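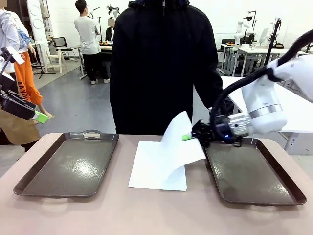
4.2 Thin sheet handling: soft fingertips against hard fingertips

The tray test (4.1) told us little about the fingertips themselves. Both sets got through it, the differences were small and mostly down to approach angle. Paper was another matter. A single sheet on a flat table has no edge to speak of, and any gripper that can't feel the table will either stop short or push down until the arm faults. So most of the remaining bench time went to paper.

Setup as in Section 3. Two arms, one gripper each, same gripper body on both sides, fingertips swapped between blocks. Two sets compared: the Mekwood soft tip (molded, green) and the Nemov hard tip (machined, no coating). Controller was the Bumiso position controller in all blocks except the last one, where we turned on the force limit. Camera settings were not touched after calibration. Sheets were plain white office paper, new sheet whenever the old one showed a crease.

Task. Sheet lies flat between the two serving trays. One gripper comes in from the side, pinches an edge or corner, lifts, holds. The other arm stays raised and out of the way. A trial counts as a success if the sheet is still held at the end of the hold and neither tray has been pushed. Tray contact without movement was logged but not counted against the trial. In hindsight we should have counted it, see below.

The trays stayed on the table for the paper trials on purpose. They limit how low and how wide the gripper can come in, and they are what a real table looks like more often than a bare one. Their glossy surface also gave the camera trouble, bright patches that move when the arm moves. Katona's earlier bench notes mention the same with glazed plates.

Fig. 4. Paper trial, soft tips. The right gripper pinches the lifted part of the sheet, which curls up and back to the right; the lower part lies flat on the table between the two trays. Left gripper raised.

Results, soft tip. Better than expected. The tip gives a little when it touches the table, so a height error that would stop the hard tip just bends the soft one. Most pickups followed the same pattern: tip lands, sheet buckles slightly, buckle gets pinched. The sheet then curls over instead of coming up flat. Fine for a hold, bad for anything that comes after it (placing, stacking, feeding into a slot). We did not try to correct the curl. A second gripper on the opposite corner would probably do it but the two arms get in each other's way over the gap, and the planner gave up on most of these paths before the arms moved at all.

Failures with the soft tip were mainly double contact. Tip catches the sheet and the tray rim together, closes on both, and the sheet slides out when the arm lifts. Moving the approach outward fixes this but then the pinch lands too near the edge and the hold is weak. Csonka settled on a compromise offset by hand and we kept it for the rest of the block. It is specific to this tray spacing and should not be copied.

Results, hard tip. Poor under plain position control. Either no contact with the sheet or full contact with the table and a protective stop. The window between the two was narrower than the repeat error we measured after warm-up, so there was no height setting that worked for a whole block. When the hard tip did get the sheet it held it well and the lift was flatter. Fewer slips, less curl. Dobos pointed out that the hard tip also leaves a visible dent line in the paper, which matters if the sheet is a document and not if it's packing.

Force limit on. With the limit set at 5 N the hard tip improved a lot and the protective stops went away in that block. It was slower, the arm creeps the last stretch, and on the 20 s hold we saw slow sagging in both tip sets that we can't explain yet. Could be the gripper easing off, could be the controller reacting to the cable. The cable hangs in a loop down along the arm to the wrist and it does pull, more so when the wrist is turned far in. We retied it once between blocks. Should have been fixed before the first block, and any comparison across that point needs to be read with this in mind.

Camera. Pinch point was picked from the fixed camera only. White paper on a pale table is low contrast and the edge finder lost the far edge of the sheet fairly often, usually when the room lights reflected off a tray. Near edge was more reliable. A wrist camera would help but the mount we had for it fouls the gripper body when fully open, Kozma is redrawing it. We also tried a darker mat under the sheet. Edge finding got better right away, but the mat is softer than the table and changes the contact, so those trials are left out of the comparison.

Log coverage. The full log for both tip sets has 2,031 gripper events, including aborted closes and manual resets. Events were labeled by Kavanagh and checked against video where the force trace was unclear. A few labels near the block changes are doubtful becuase the tip swap was not logged seperately, only noted on paper.

What we take from this. For single sheets on a cluttered table with position control only: soft tip. If the force limit is available and time isn't tight, the hard tip gives the flatter lift and the firmer hold, and we would use it for any task where the sheet has to be put down again neatly. Mixed tips (soft on one arm, hard on the other) not tested. Thicker stock not tested either, apart from one folded sheet that both tips picked up without trouble.

4.3 reports the same comparison with the sheet partly under the tray rim.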